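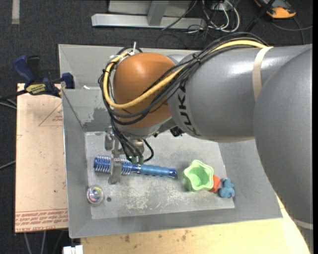

Re: Skivow trial kit — worth the money for bin work?

From: Nuala Lynch
To: the bin-handling list
Date: April 30, 2018

Thirumalai Kartha wrote:

> We have been offered the Skivow picking kit by Vedano on a trial, with
> the option to buy at the end. It is the gripper mount, the cable set,
> the software licence and a day of setup. The price quoted to us is 1,349
> for the trial period, taken off the full price if we keep it.
>
> We have one KUKA arm free and no experience of picking from a bin. All
> our work so far has been with parts held in fixtures. Before I put this
> to Antonina I would like to hear from anyone who has run the kit with
> mixed objects. In particular:
>
> How long did setup take you?
> Does the software cope with things it has not been taught?
> What did you have to buy on top?
>
> Thirumalai

Thirumalai,

We have had the kit since October, on a KUKA arm as well, so most of this should carry over to you. The picture at the top of this message is from our bench, with the finger down over a long blue piece that has wire coils round one half.

Setup. The day that Vedano includes covers the mount and the software, and both went as promised. It does not cover dressing the cables. Hongjun Xiao did ours, and it took him longer than everything else put together. The leads supplied are long enough, but they have to get past the wrist without pulling tight when it turns, so you need slack there, and slack catches on things. We ended up with loops round the wrist, ties where the bundle crosses onto the forearm, and a strap further back. It isn't pretty. Ask them what length of lead they are sending, and have a bag of ties and a strap or two ready before the engineer arrives.

The bin. The kit does not come with one. Vedano will sell you theirs, but any metal bin with sloping walls and a flat floor will do. The slope matters when something ends up near the edge, as the finger needs room to get down beside it. Ours is grey metal and the floor is well scratched by now. I was worried the marks would upset the vision software, but we saw no change in the results between the clean floor and the worn one. Fix the bin down properly. We use an ordinary Irwin bar clamp at one corner. Before we did that the bin crept a little with each contact, and we lost most of an afternoon to what we took for a calibration fault.

Objects it has not been taught. My answer is yes, with exceptions. We ran 12 objects that the software had no model of, mostly toys and small household things, several in the bin at once. Solid things with a clear outline were fine from the first session. Long things were fine once we changed the approach setting so that the finger comes down across the middle. With the default it went for one end and the piece swung.

Cups lying on their side are harder. The software likes to aim at the hollow, and the finger then has nothing to close on. There is a setting called rim preference which helps, though the manual gives it one line. Small things resting against a cup get treated as part of it, and you will see two objects reported as one. Moving the bigger one first usually sorts that out.

Clear objects are the real weakness. We have a round transparent one with a rainbow sheen to it, and of the 12 it is the only one I would call a failure. The software either does not report it or puts it in the wrong place, depending on the light. Vignesh Joseph tried a different lamp position, which made it better in one corner of the bin and worse in the others. Vedano say a fix is on the way. I would not buy on the strength of that.

Extra costs. Apart from the bin, we paid for 3 things: a second set of finger tips, a longer support contract, and a replacement connector after one of ours was bent during a tool change. The last was our own fault. The tips wear faster than the brochure suggests, at least on a metal floor. Order the spare set with the kit, as delivery on its own was slow.

Support has been good. Emails are answered the same day and by people who know the product. The manual is poor and reads as though it was written for an earlier version, so keep your own notes of settings.

I looked at Ovis before we signed with Vedano. Their kit is cheaper to buy, but the licence is yearly and the cable set is sold separately, so over a longer period there was little between them. I have not run it myself. I believe the Conceição lab has one, and someone there may be willing to comment.

Would I buy the Skivow again? For mixed solid objects, yes. If your work has much clear plastic in it, take the trial only, put your worst parts in the bin on the first day, and make sure the terms let you send it back. Get the part about the price being taken off in writing too — ours was in an email and it took some arguing to have it honoured on the invoice.

I can send you our settings file if you tell me which version of the software they are giving you. The files don't carry over between versions.

Nuala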